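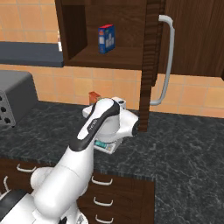

The arm at work in one of the simulated kitchens, with the cupboard open behind it.

I'd expected a lab full of clanking machinery. What I got was Rajkumari Mishra in a thick cardigan, a mug of tea going cold by her keyboard and a kitchen on her screen.

"Everyone looks a bit let down when they come in," she tells me, pulling up a second chair. "They want to shake hands with it!"

Rajkumari leads the demonstrations team at Iranard, and her job (as far as I can follow it) is to show a computer how to do chores. Somebody steers the pretend arm through a task from start to finish, every movement is saved, and a learning program is later trained on the whole pile. Today's kitchen has orange tiles, dark cupboards and a blue box standing up on the shelf, which looks very much like breakfast to me.

"You'd never think about how you reach for a box of cereal," she says. "Then you try doing it with a controller and suddenly you're thinking about your elbow."

She lets me have a go. I bump the cupboard door twice, and by the third try I'm sweating. Do they keep the bad ones?

"We keep them, but they get marked as failures. Zoia would have my head if they went in with the good stuff."

Zoia Hutsuliak, at the next desk, doesn't look up but does nod. She checks the recordings, and she's stricter than I'd have guessed about dithering. "If a person stops in mid-air to scratch their nose, the arm learns to stop in mid-air," she says. "So I trim it, or I send it back."

A shift is 30 good runs, with a proper break after every 10 - Rajkumari is firm on that, having once done a whole afternoon without one and dreamt about drawer handles. Between runs the software, which they call Skumau, moves things about and swaps the tiles and worktops. I ask whether that matters, when a cupboard is a cupboard.

"To you it is," she says. "If it only ever sees orange tiles, it might decide the tiles are the important bit."

And does she cook, after a day of this?

"Toast," says Rajkumari. "Mostly toast."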